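CLULLSIDE HALL — AUTUMN SAFETY WALKROUND
Checked by: Fung-ping Pan
Date: November 4, 2018
Last full check: June

Key: OK / FIX / WATCH / N/A
Comments are mine unless marked. Copy to Irville office when done please, they didn't get the last one.

ENTRANCE AND PORCH

Front doors open fully, both leaves — OK
Left one drags on the mat. Mat is too thick, swap with the one from the back.

Door closer — FIX
Slams. Has been slamming since June. Needs a quarter turn on the screw at the end, I didn't have the right driver with me.

Porch light — OK
Comes on by itself at dusk. Cover full of dead flies again.

Steps, edges marked — WATCH
White paint going on the bottom step. Fine in daylight, not fine at ten at night after a dance. Repaint before the frosts if we get a dry day.

Handrail — OK
Firm. Shook it hard.

Ramp — FIX
Moss. Very slippy on the shady side. Needs scrubbing, not just salt chucked on it. Whoever opens up on a wet morning, please put the cone out untill it's done.

FIRE

Extinguishers in place — OK
All on hooks, pins in, needles in the green. Kitchen one had an apron hung over it. Moved apron.

Extinguisher service labels — WATCH
In date but only just. Jansen usually ring us, haven't heard. I'll chase.

Fire blanket, kitchen — OK

Exit signs lit — FIX
2 not lit. One by the stage door, one over the side passage. Stage one flickers if you tap it so probably the tube. Side one is dead dead.

Exit routes clear — FIX
Side passage had a rolled carpet, a pushchair and the Christmas tree box in it. Cleared the carpet. Tree box still there, too heavy for one. This is the third time I have written this down. It's a fire exit, please keep things out of it.

Alarm test — OK
Call point 9 this time. Loud everywhere except the far toilet, where you hear it but you'd have to be listening. Ask about a second sounder when Jansen come.

Assembly point sign — OK
Bit green. Readable.

Log book up to date — WATCH
Weekly tests missing for a stretch in the summer. If you did them and forgot to write them in, write them in. If you didn't, leave it blank, don't make it up.

ELECTRICS

Sockets, visible damage — OK
One faceplate in the small room is cracked at the corner, nothing exposed. Put it on the list anyway.

Portable items tested — WATCH
Kettle, urn, both fan heaters have stickers in date. The CD player has no sticker at all. Somebody's own from home? Take home or get it tested.

Extension leads — FIX
Found one plugged into another plugged into another behind the stage. Unplugged the lot. Use the long orange one, that's what it's for.

Fuse board cupboard — OK
Shut, nothing stored in it for once. Labels faded on the bottom row, I've gone over them in biro.

KITCHEN

Gas shut-off reachable — OK

Hob and oven — OK
All rings light first time. Oven door seal perished at one corner, still closes.

Hot tap temperature — FIX
Much too hot at the small sink. Turned the thermostat down a notch, need to recheck next visit. Sign up meanwhile.

Fridge — OK
Reads fine. Unlabelled tub at the back, binned.

Floor — WATCH
Vinyl lifting by the back door. Taped. Tape won't last the winter.

Knives locked away — OK

First aid box — FIX
No blue plasters, no eye wash. Bandage packets opened and put back. Restock from the Irville cupboard, code is 131 then turn left.

TOILETS

Grab rails — OK

Emergency cord — FIX
Tied up in a knot again, out of reach. Untied. It has to hang to the floor or there's no point in it.

Hand dryer — OK
Weak but works.

Locks can be opened from outside — OK
You need a coin.

FURNITURE AND MAIN ROOM

Stacking chairs — WATCH
Stacks too high by the stage. Keep them below shoulder height. Three with split seats, put aside with tape on, do NOT put back out.

Tables — legs, catches, edges — WATCH
Folding ones all lock. One catch stiff, oiled it. Check for splinters along the long edges, the older ones catch on sleeves. For the round ones, lean your weight on one side and see if the top tips, then run a hand right round the rim. 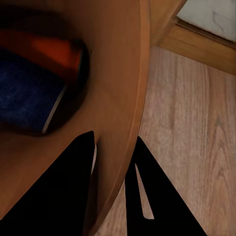
Wobbly feet — fold of card isn't a repair. Proper pads are in the drawer under the hatch, take as many as you need and say when they're running low.

Main floor — OK
Dry, no loose boards. Polish is a bit too good near the piano, go easy with it.

Curtains clear of heaters — FIX
Not clear. Tie-backs missing on the window nearest the stage. String for now.

Piano castors locked — OK

Notice of maximum numbers — OK
Up, straight, right number on it.

OUTSIDE

Gutters — FIX
Back one overflowing by the drain. Clillell quoted for this in June and I don't think anyone replied to them. Can Irville office find the email?

Bins — OK
Lids shut, away from the wall.

Car park lights — WATCH
Far one slow to come on. Gets there.

Gate latch — OK

TO DO FIRST
Exit signs
Side passage, tree box
Ramp
Hot tap recheck

Rest can wait for the next work morning. Keys back on the hook, spare set still missing, whoever has it please drop it through the office door at Irville.

F. Pan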